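Frequently Asked Questions

Prornholm: language-guided pushing on a tabletop

We get the same emails often enough that it seemed kinder to everyone to write the answers down. Last updated 13 September 2019. Where the paper and this page disagree, trust this page; the paper can no longer be edited and we have learned a few things.

What is Prornholm?

A method for getting a robot arm to push small objects around a table according to typed instructions. You type "move the red star next to the blue cube," and the arm attempts it. The name comes from a spelling mistake in a grant form that had already been submitted.

Why pushing? Can't your robot pick things up?

It can't, and we took its hand away on purpose. A gripper hides a lot of bad planning. If you can lift a block, you can ignore everything between here and there. With a single rod you have to deal with friction, with blocks that spin when you wanted them to slide, and with the neighbors. Pushing is also cheap. The rod has no moving parts and has never needed a firmware update.

What does the model take in, and what comes out?

In: one color camera image and one sentence. Out: a small movement of the rod tip in two dimensions. Then it looks again and does the same thing over. There is no map of the table, no list of objects and no plan you could print out and admire. Height is held fixed by the controller, for the sake of the table.

Where did the training data come from?

From people steering the rod by hand for hours with no particular goal. Afterward, other people watched the recordings and typed what they thought had just happened. That gave us sentences paired with motion. It also gave us 123 different ways of saying "push it left a bit," including several with opinions about the operator. We kept those.

How well does it work?

On short instructions with one object and one target, it succeeds 80 percent of the time. On longer ones ("put all the blocks in a line") it succeeds 40 percent of the time, and the rest are lines only to a generous eye. Both figures are from our own table with our own blocks. Move the camera and they drop. We did not measure how far, having become discouraged.

What counts as success?

The named block has to finish within a fixed distance of where it was told to go, before the time limit, with every block still on the board. An earlier version of the rule left out that last clause. The model found this out before we did and became very good at clearing clutter.

Why does it sometimes just sit there?

Usually because two actions look equally good to it. The training set contains people who went around a block on the left and people who went around on the right, and the average of those is straight through the middle or not moving at all. Stedano, our second version, predicts several possible moves and commits to one. It dithers less. It is also wrong with more confidence, so choose your version according to temperament.

Does it understand colors and shapes?

It tells red from blue reliably. Shapes are harder. Stars are easy and hearts are decent. The hexagon and the cylinder get swapped whenever the instruction leaves out the color, and we have tried more data, sharper images and pleading. More data helped a little.

What does a starting layout look like?

Eight blocks in four colors, on a maple board. The board is bolted-table furniture as far as the robot is concerned; it only cares about what is on top. Bunched starts are the difficult ones, as the rod has to work in the gaps without dragging the rest along. 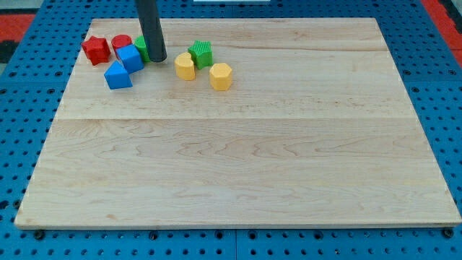 Willy Schouten wrote to us that bunched starts are too kind to the method, in his view, because almost any shove makes the layout easier to work with, and that we ought to report scattered and bunched starts separately. He is right about the reporting. The split table will go into the October revision. On the kindness we disagree: a shove that loosens the group often sends the target block the wrong way, and the clock keeps running while the rod goes to fetch it.

Can I use different objects?

Yes, if you collect new data. We tried the trained model on objects it had never seen, with no extra training, and it pushed them with enthusiasm in directions unrelated to the sentence. Things that roll are a separate research topic and we wish you well with it.

Is the code available?

The training code and the Jesport simulator are. The simulator gets friction slightly wrong, so a model trained only there will overshoot on a real board. Mertens, the labeling tool, is available on request. It crashes if you paste an apostrophe into it, and we have simply learned to type "do not."

Can I visit and try it?

Yes. Write first, bring your own sentences, and please keep your sleeves off the board while the arm is moving.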